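Notebook 3, storage trial
Sunday, May 20, 2018

Weighed everything again this morning, same order as last time: Macedo first, then Gornero, then the mixed bag from the market. Balance zeroed between lots. It drifted a little during the Macedo lot and I went back and redid the first few. The redone weights are the ones in the sheet. The old ones are crossed out in pencil, still readable if anyone wants them.

Macedo lot now 2893 g, bagged weight, bag subtracted. It has lost less than I expected. The unbagged fruit from the same box has lost a good deal more and you can feel it in the skin before you see it. Slightly greasy, then slightly slack at the stem end. No shrivel yet that a shopper would notice.

Gornero is the problem lot. Picked later, riper when we got it, and the colour was already on the yellow side under the blush. Cut one for starch. Iodine barely marked it, only a faint ring out near the skin, so there was very little starch left to turn. Cut a Macedo next to it and the ring was wide and dark. They should not have gone into the trial as equals. I said so in November when Ridwan drew up the plan for which varieties to chase, and I should have said it again when the boxes came in.

For anyone picking this up from me, the question we are trying to answer is a household one. Commercial cold stores hold the air as well as the temperature, and that work has been done properly by people with money. What we want to know is what happens to apples in an ordinary kitchen fridge that gets opened all day, compared with a bowl or basket on the bench. People ask Puspita this at every market and she is tired of guessing.

Temperatures. The Stamon logger was on the upper shelf for the first half of the week and in the crisper for the second half. Upper shelf swings a lot. Every time the door is held open it climbs, then comes back slowly. Crisper is flatter and a bit warmer than the dial would have you believe. I do not trust the dial at all now. It has numbers on it that are not degrees and mean only "more" and "less".

Coldest spot is the back wall behind the upper shelf. Fruit touching the back wall showed a glassy patch on the side that touched. Cut through it: water-soaked flesh, brown at the edge, no smell. I am calling it freezing injury and not a rot. Keep fruit off the back wall. I have written this on a piece of tape inside the cupboard door.

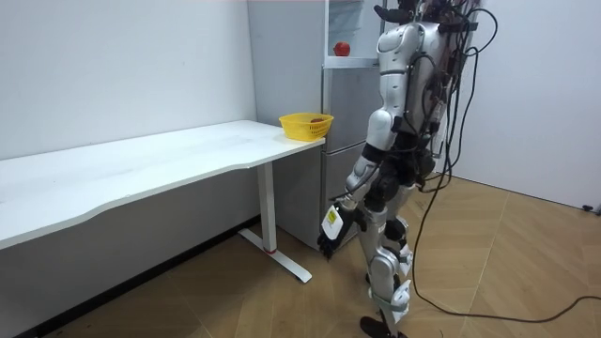
Larasati reckons the upper shelf numbers are worse than a real kitchen would give, and wants them left out of the main table. Her point is that we open the door to read things and a family opens it to get the milk and shuts it again. She would keep the crisper numbers and put the shelf numbers in a note underneath.

I don't agree, or only half agree. We do hold the door open longer. But her own kids stand in front of theirs with it wide open deciding what they want, she has told me so. Left the shelf numbers in for now and marked the long openings in the margin so they can be taken out later if she wins the argument.

Humidity is the part I have neglected. We have only the one probe and it reads high after any condensation gets on it. Dried it off, sat it with the salt slurry overnight in the sealed tub, and it came back close to where it should. Good enough to compare bag with no bag. Not good enough to print a figure. If Slamet is ordering anyway, a second probe would be worth having, same model so they can be swapped.

Bags. Three kinds in the trial:

Plain bag, knotted. Holds weight best. Water beads on the inside by the second day and some of it sits at the bottom. First mould was in one of these, at the stem of a fruit that already had a puncture.

Bag with holes made with a skewer. Loses a little more weight, beads much less. No mould so far. If I had to tell someone what to do tomorrow I would say this one.

Paper bag. Loses weight nearly as fast as no bag. Feels nice, does little. It did soften at the bottom and I changed it once, which I forgot to write down at the time. It was midweek.

Sorted the boxes before anything else was done to them and I want to keep that step. A bruised apple gives off more ethylene and uses itself up faster, and it pushes the others along. Out of the Macedo delivery we pulled some 40 with bruises or broken skin and sent them home with people for stewing. Irfan took most. He peels them and leaves them in big pieces with lemon rind and hardly any sugar, and says the bruises don't matter once cooked. They don't.

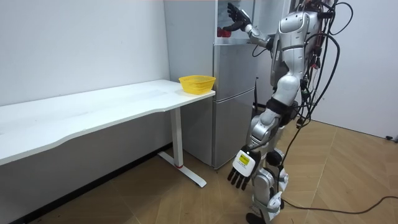
On ethylene more generally. I put a ripe Gornero in a tied bag with two hard green pears and a second pair of pears in a tied bag alone, both on the bench, no fridge. The pears with the apple gave at the neck two days sooner. Old trick and nothing new in it, but useful for showing people why the apples should not share the crisper with the lettuce. Lettuce in the same drawer had rusty spots on the ribs. Lettuce in the other drawer did not, or had very few. Carrots from the apple drawer tasted bitter to me and to Puspita, not to Ridwan. Ridwan also could not pick the old apple from the new one last week, so I am going to stop asking him.

Tasting. Done blind, slices in numbered cups, skins off. Should have been done at room temperature and the first round was not - the slices came straight out of the cold and everyone said they were all crisp and all bland. Let the second round stand on the bench under a cloth. Much clearer. Fridge Macedo was crisp and sharp. Bench Macedo was sweeter and mealy, two people left theirs. Fridge Gornero was soft but good flavour. Bench Gornero was finished, frankly, with that slight wine note at the back.

Note to self: write the cup numbers on the side and not on the base. Slamet picked one up to look and it tipped.

Firmness. Borrowed penetrometer has gone back, so this week is thumb only. Thumb readings are in the sheet with a T beside them. I know what that is worth. We can have it again for one day before the end of the month if someone drives over and gets it. I would sooner have one proper set at the end than three thumb sets on the way.

Weight loss per 100 g of starting weight is the number to report, and I have changed the column so that it is worked out that way for every lot. Before, it was a straight loss in grams and the big bags looked worse than the small ones for no reason other than being big. Gratis (the spreadsheet, not the price) had also been rounding to whole grams in one tab and not in the other. Fixed. Anyone with a printed copy from before today should bin it.

Checked the mix from the market last. These are a ragbag: several varieties, no picking date, some waxed. The waxed ones squeak and hold weight very well. I washed two in warm water with a bit of bicarb to get the wax off and will put them back beside two unwashed. Too few to mean anything, but I want to see it.

Basket or bowl: the open weave or mesh kind lets air past the bottom layer, and a solid bowl does not. The fruit at the base of the ceramic bowl had damp marks where they touched. Turn the fruit over when you go past. Don't stack more than two deep. A bench away from the window and away from the back of any appliance that throws warm air. The bench beside my own stove is no good, and it has been my fruit spot for years.
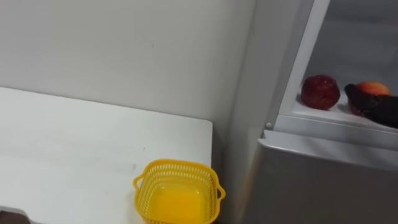 Yellow mesh basket near the corner of the table.

Carrying over to the next session:

Re-weigh all lots, Macedo first.
Move the Stamon to the door side of the crisper.
Cut one fruit from each bag type, look at the core. I want to see whether there is any browning around the seeds in the knotted bags, where the air must be fairly stale by now.
Starch test on the remaining Macedo, 5 fruit if they can be spared, otherwise fewer.
Fresh iodine. The bottle is pale and I think the light has got at it. Keep the new one in the cupboard.
Ask the Gornero grower for an actual picking date. "Late" is what it says on the box.

Larasati has asked whether we should run pears as a proper lot next season. I would like to. Pears want to come out of the cold to ripen and people don't know when to do it, so they either eat them hard or lose the lot in an afternoon. It would need a different sheet and more tasting. Irfan is against, on the grounds that he would have to stew those as well.

Left the balance covered and the salt tub sealed on the second shelf of the cupboard. Please don't open it, the probe is still in there.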